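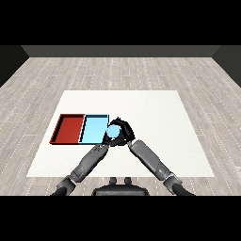 4. Sorting and storing small parts

Home | Guides | Storage | Shelving | Contact

This section covers the drawer inserts, labels and wall rail supplied with the Grønli storage cabinet. Assemble the cabinet body and fix it to the wall before you start. If the cabinet is not yet fixed, go back to section 3.

4.1 Before you begin

Clear a flat surface large enough to lay out all the parts you plan to store. Shallow trays are useful for the first sort, and it helps if each one is a different color. You will also need:

– a Phillips screwdriver
– a pencil and a tape measure
– the bag of divider clips (part 1429)
– the label sheet from the back of this manual

Caution: Divider clips and small hardware are a choking hazard. Keep them away from young children and pets, and close the clip bag when you stop work.

4.2 Sorting

1. Empty your old boxes and jars onto the work surface one at a time. Finish one container before you open the next.

2. Make a first sort by type only. Put screws with screws, and hooks with hooks. Ignore size for now.

3. Set aside anything bent, rusted or stripped. Leaking batteries should not go in the cabinet or in household trash. Ask your local waste service where to take them.

4. Sort each type again by size. For screws, length matters more than head style in most homes, but use whichever you look for first.

Note: Any type that fills less than a quarter of a compartment can share with something similar. Compartments can be split later.

4.3 Fitting the dividers

5. Pull the drawer out until it stops, lift the front edge and slide it free. Place it on a table. Do not fit dividers while the drawer is hanging in the cabinet.

6. Push a clip onto each end of a divider with the narrow lip facing down.

7. Line up the clips with the slots in the drawer walls and press down evenly until both ends click. A small drawer takes up to four dividers, and a large drawer takes up to nine.

8. Tug each divider gently. If one end lifts, remove it and check that the clip is not upside down.

Caution: Do not use glue on the dividers. It will fill the slots, and the drawer cannot be changed afterward.

4.4 Loading the drawers

9. Put the heaviest items in the bottom row. The load limit for each drawer is 5 kg. Nails and bolts reach this sooner than most people expect, so weigh a full drawer on a kitchen scale if you are unsure.

10. Put the things you use every week at elbow height.

11. Leave a finger's width of space at the top of each compartment. Overfilled drawers catch on the rail above and can jam.

12. Slide the drawer back in with the front edge raised, then lower it onto the stops.

4.5 Labels

13. Write on the labels before you peel them. Pencil can be changed later – marker cannot.

14. Wipe the drawer front with a dry cloth and press the label on from the center outward.

Note: Labels do not stick well in a cold garage. Bring the drawers indoors overnight if you are doing this job in winter.

4.6 Care

Check the wall screws once a year and tighten any that have worked loose. Clean the drawers with warm water and mild soap, and let them dry fully before you put metal parts back. Do not use solvents on the drawer fronts.

Replacement clips can be ordered by part number. Older cabinets with round slots need the adapter strip described in section 6.

Text and drawings revised in October by Rostam Taheri.

Related guides
Fixing the Grønli cabinet to brick and drywall
Jerkov wall rail: spacing and load table
Atico label sheets: sizes and refills
Flosico workbench: leveling the feet
Freeing a jammed drawer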